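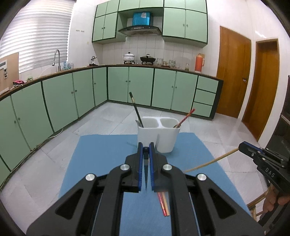 The Emivska workroom rents bench space by the half day to people who do small-scale handwork: model finishing, bookbinding, jewelry assembly, lettering. The room measures 624 square feet and is on the ground floor of the Ocampo building, rear entrance. Hand tools are best kept upright and toward the back of the bench, as with the black stick with the gold band in the white two-cup holder near the far edge of the blue mat. Answers to common queries about booking, power, storage and materials follow.

How do I book a bench?
Bookings are made through the Vaneck calendar, linked from your account page. A half day runs from 8:30 a.m. to 1 p.m. or from 1:30 p.m. to 6 p.m. The half hour between sessions is for cleanup and cannot be booked.

Can I book the same bench every time?
Yes, on a monthly plan. Occasional users are assigned a bench on arrival. Requests for a window bench can be entered in the notes field but are not guaranteed.

What is the cancellation policy?
Cancellations made at least two days ahead are refunded in full. Later cancellations are credited at half value. Credits expire at the end of June each year, regardless of when they were issued.

What power is available?
Each bench has one double outlet on a shared 15-amp circuit. Heat guns and kilns are not permitted at the benches. Soldering irons up to 55 watts may be used at the end benches, where there is fume extraction. Extension cords must be grounded and may not cross the aisle.

Is there compressed air?
A quiet compressor serves the spray booth only. The regulator is preset. Do not adjust it; if pressure seems low, drain the trap first, then report it.

Which solvents may I bring in?
Water-based products, isopropyl alcohol and odorless mineral spirits, in closed containers of one pint or less. Lacquer thinner and acetone are restricted to the booth. Two-part resins may be mixed at the bench but must cure in the cabinet marked Trelton, which is vented. Label the tray with your name and the time of mixing.

Where do used rags go?
In the red can with the foot pedal. Oily rags left in the regular trash will result in a cleaning charge.

Can I leave work overnight?
Shelf space is included with the monthly plan. There are also six lockers, rented separately. Items left on a bench after closing are moved to the front counter and held for around a month.

Who do I contact about a damaged tool or a fault?
Reynaldo Malabanan handles equipment. Use the fault form, and include the bench number and what you were doing when the problem appeared. Billing and plan changes go to Trinity Oyelaran.

Are guests allowed?
One guest per bench, aged 16 or over. Guests may not use the booth or the extraction benches.

Is there parking?
Unloading is permitted at the rear entrance for 20 minutes. The lot behind the building belongs to other tenants and is towed. Street parking on the north side is metered until 6 p.m.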